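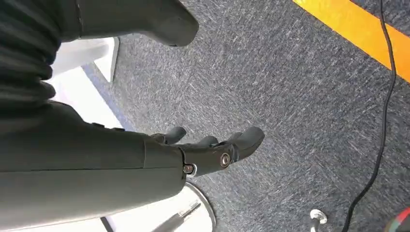

掌心朝上的深灰色机械手

怎样细读《约拿书》并写成一篇短文

更新日期：1/9/26

本页供Prustadell读经写作课的学员使用，没上过课的读者也可以照着做。所用译本为和合本，章节编号也以和合本为准。做完全部步骤需要两个晚上。

准备

一本可以画线的圣经，或者把经文打印出来，行距放宽。两种颜色的笔。习惯用电脑的，可以在Giltus里新建一个文档，把经文贴进去再加批注。注释书先收起来，到第五步才用。

第一步：通读

全书四章，一口气读完，不停下来查资料。读完合上书，用自己的话写下情节，一章一句。写不出来的那一章再读一遍。

第二步：划分段落

以地点和人物的变化为界。第一章1至16节发生在去约帕的路上和船上，可以作为一个单元。1章17节起约拿在鱼腹中，一直到第二章结束。第三章在尼尼微城，第四章又回到约拿和神的对话。有的译本把1章17节编为第二章第1节，对照阅读时留意编号会错一节。

第三步：标出重复的词

第一种颜色标“下”。1章3节约拿“下到约帕”，1章5节“下到底舱”，2章6节“下到山根”。和合本在1章3节译作“上了船”，希伯来文此处用的也是“下”，可以在旁边注一笔。

第二种颜色标“安排”。1章17节是大鱼，4章6节是蓖麻，4章7节是虫子，4章8节是东风。标完以后看看这些词集中在哪里，哪一章没有。

第四步：提出一个问题

问题要小，要能用经文回答。“神公义吗”太大，写不完。下面几个可以用：
水手在风浪中的祷告和约拿在鱼腹中的祷告有什么不同？
约拿在4章2节引用了一段对神的描述，他为什么把它当作抱怨的理由？
全书以问句收尾，约拿的回答没有记载，对读者有什么影响？

选一个，写在纸的最上方。后面写的每一段都要跟它有关，没有关系的删掉。

第五步：查资料

先看经文自己的互文。4章2节可与《出埃及记》34章6节并排读，3章9至10节可与《耶利米书》18章7至8节并排读。之后再翻注释书，最多看2种，够用了。Hepburn阅览室的先知书在靠窗一排，Drosbridge分馆可以预约调书。抄录别人的观点时立刻写下书名和页码，回头再找很费时间。

第六步：动笔

初稿400字，分三部分：

开头写明问题和你的看法，不介绍全书背景。
中间举经文为证，每处引文不超过一节，引完马上说明它怎样支持你的看法。
结尾写出一处不利于你看法的经文，并作回应。例如你认为约拿始终没有改变，就要处理第二章的祷告。

第七步：修改

隔一天再读。检查引文有没有抄错字，章节号对不对。把“显然”“众所周知”一类的词去掉，看看句子还站不站得住。

常见问题

要不要讨论大鱼是不是史实？
这份作业不要求。若你的问题跟它有关，另写一篇。

可以用别的译本吗？
可以，在文末注明。全文只用一种，需要比较时再引另一种。

不是信徒能不能写？
能。步骤一样，文中用“神”还是“耶和华”跟着所引经文走。

写好的短文请存为纯文本，文件名写题目，不写学员编号。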